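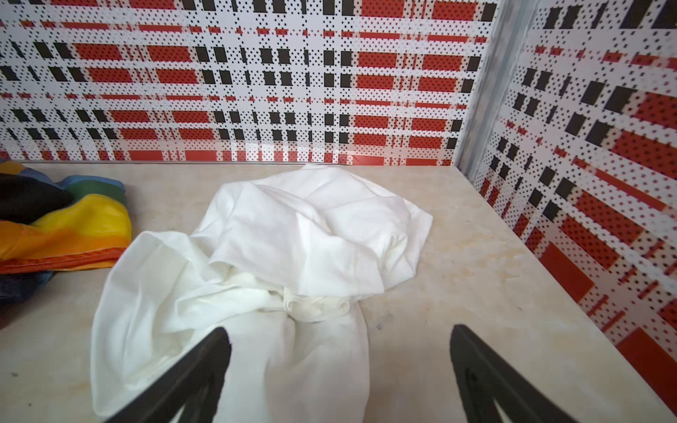 Tela blanca sin doblar, con el dobladillo a la vista.

Doblar toda la ropa me parece una costumbre exagerada. La blanca y fina se arruga igual en el cajón, y yo la plancharía solo antes de usarla.
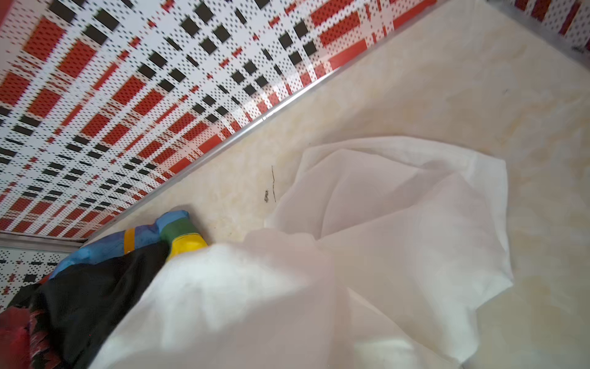 Con las camisetas estampadas soy más estricto. Las doblo con el dibujo hacia dentro y tardo 9 minutos en un montón mediano. 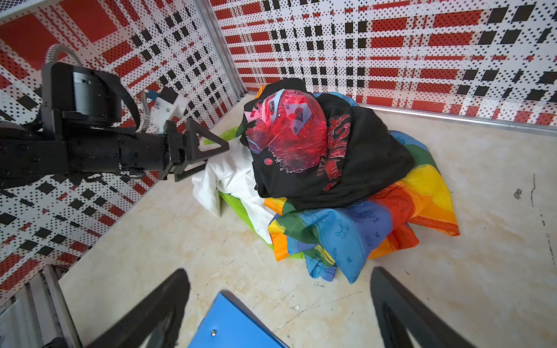 Última modificación: marzo, 8:90 h

Lo de rayas de colores va aparte. Ocupa mucho y merece su propio estante.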